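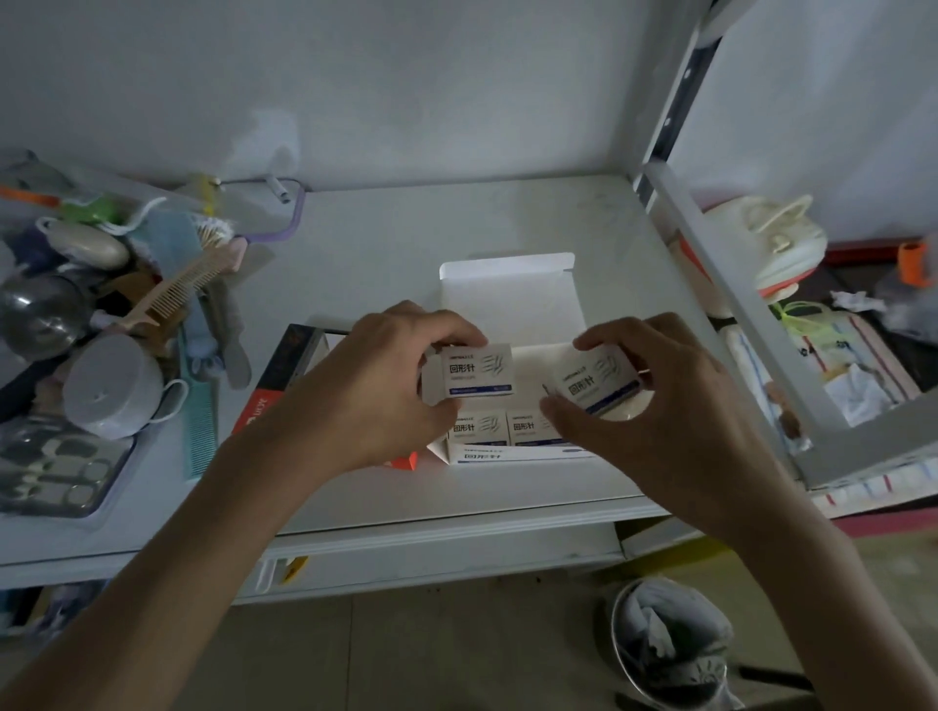
Büroklammern, zwei Schachteln in der Hand, zwei im Karton

Sprechnotizen, Teresa Mac Giolla
Abend in Vercombe, 2026-10-15
Thema: Was Achtsamkeits-Retreats versprechen und was ich davon halte

Einstieg ohne Begrüßungsfloskel. Gleich mit der Frage ins Publikum: Wer war schon mal auf einem Retreat? Hände abwarten. Dann: Wer könnte heute noch sagen, was sich danach geändert hat? Wieder warten, ruhig etwas länger, als es angenehm ist.

Firnwood. Drei Tage, 474 Euro, Anreise extra. Ich war da und habe bezahlt wie alle anderen. Das Essen war gut, der Wald auch. Am zweiten Abend sollten wir einen Brief an unser »zukünftiges Ich« schreiben. Meiner liegt noch ungeöffnet in der Schublade. (Kurz halten, letztes Mal bin ich hier hängen geblieben.)

Das Wort »Transformation«. In der Broschüre kommt es auf einer einzigen Seite neunmal vor. Was genau wird transformiert, und woran würde ich es merken? Diese Frage habe ich der Kursleitung gestellt. Antwort: Ich sei wohl noch sehr im Kopf. Damit ist jeder Einwand schon Teil der Diagnose, und so etwas macht mich misstrauisch, egal wie freundlich es gesagt wird.

Überleitung: Neu ist das alles sowieso nicht. Die Kuranstalt Ronness hat 1866 aufgemacht und warb mit »Erneuerung des inneren Menschen«. Prospekttext vorlesen, nur den ersten Absatz. Kaltes Wasser, frühes Aufstehen, Schweigen bei Tisch. Lachen zulassen.

Fairer Teil, nicht überspringen! Erholung ist echt. Wer ein paar Tage schläft, spazieren geht und das Telefon ausmacht, dem geht es oft besser. Dagegen sage ich kein Wort. Meine Zweifel beginnen beim Anschlussangebot: Aufbaukurs, Jahresgruppe, Einzelcoaching, Ausbildung zur Begleiterin. Am letzten Vormittag lag das Formular schon auf dem Stuhl.

Gegenstimme: Gavin Farquharson hat früher selbst die Tiongson-Wochenenden geleitet. Er meint, viele kämen wegen der Gespräche beim Abwasch und das Programm sei Beiwerk. Gefällt mir, erklärt aber den Preis nicht. Gavin sitzt vermutlich im Saal – vorher fragen, ob ich ihn zitieren darf.

Woran man vor der Buchung denken kann:
Steht irgendwo, was die Leitung gelernt hat und bei wem?
Gibt es eine Rückerstattung, wenn man früher abreist?
Was passiert, wenn es jemandem dort richtig schlecht geht?
Bei Firnwood fand ich nur zur zweiten Frage etwas: nein.

Falls jemand nach Studien fragt: offen sagen, dass ich keine Psychologin bin. Keine Zahlen aus dem Gedächtnis.

Wenn die Zeit knapp wird, Ronness streichen, den fairen Teil behalten. Danach Fragen aus dem Publikum. Nächster Termin im November, Raum noch offen.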